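The Bite Comes First: Denture Work in a Town Without a Lab

When Senga Ogilvie opened her denture clinic in Dreltholm, the nearest laboratory was 310 kilometres away by road. An impression was sent by courier in the morning, and if the weather was kind a wax try-in came back the week after. If the weather was not kind, the patient waited, often an older person who had already waited a long time to ask for help.

Today most of the work is made in the room behind the surgery. I spent two days there in August, and what interested me was less the equipment than the order in which she does things. Many clinicians begin the conversation with the teeth: their shade, their shape, how much of them will show. Ogilvie starts with the jaw relation, and she does not speak about colour until the second or third visit.

"People bring a wedding photograph and say, make me these," she told me. "I say yes, we will look at the photograph. But first I must know where your lower jaw wants to rest."
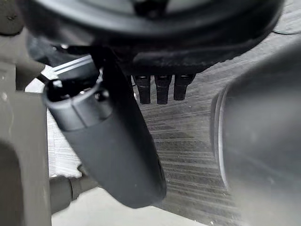
Volume 20, Issue 3

The reason is practical. A complete lower denture has very little to hold it. The ridge becomes flatter with the years, the tongue is strong, and there is no palate to give suction. If the vertical height is too great, the teeth knock together in speech and the muscles get tired before lunch. If it is too small, the corners of the mouth fold inward and stay sore. Beautiful teeth in the wrong position will be worn for photographs and otherwise kept in a drawer.

Her method is not new. She records the resting height with two dots, one on the nose and one on the chin, and asks the patient to say a few words, to swallow, and to talk about anything at all. She measures again. Then the patient goes for a walk to the harbour and comes back, and she measures once more. Only when the readings agree does she trim the wax rims. The walk was an idea of her former teacher at Dekport, where she trained for three years, and she has kept it through every change of material.

The materials did change. For a long time she packed and cured all her bases by hand. Now a part of them is milled from discs of pre-cured acrylic supplied by Plamico, and the fit on the palate is, in her opinion, more even. She still prefers the hand method for repairs and for some partial cases, where a clasp must pass close to a tilted molar.

The clinic has recorded 648 complete dentures since it opened. Ogilvie keeps a card for each, with the number of adjustment visits written in pencil at the corner. She showed me the cards with some pride and some embarrassment, for the early ones have many pencil marks.
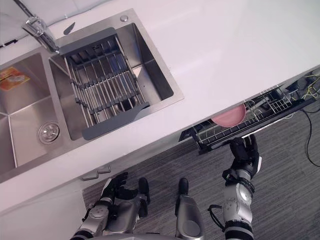
On the cards one can also follow how her thinking about sore spots developed. In the first years she relieved the base wherever the patient pointed. Later she noticed that the place of pain and the place of the fault are often on different sides of the mouth. A heavy contact on the left second molar can tip the whole base and press the ridge at the right front. She now checks the contacts with thin articulating paper before she touches the pink acrylic, and the number of return visits has gone down.

One patient, a retired ferry engineer named Guthrie, allowed me to sit in on his appointment. He had worn the same lower denture for 20 years and believed it fitted well. It had worn so flat that his chin had come forward and upward, and he chewed only at the front. Ogilvie did not correct everything in one step. She first added a small amount of height to the old denture with a temporary acrylic and let him live with it. "A jaw has habits," she said. "You can't order it to change by Monday."

He complained about toast, but he did not complain about pain. The new set will be made to the height his muscles have accepted, with posterior teeth of a low cusp, so that the lower base is not pushed sideways when he chews. The shade will be discussed at the next visit. He has already told her that he wants them not too white, and that his wife must be present.

Younger colleagues sometimes ask Ogilvie if the digital scanner will make the wax rim unnecessary. She thinks it may, in some cases, and she has tried it on patients with firm ridges and a stable bite. For the soft, movable ridge she is not yet convinced. The scanner records tissue at rest, she says, and a denture must also sit well on tissue under load. She will present her cases at the regional study evening on 25th September, including two which had to be made again from the beginning.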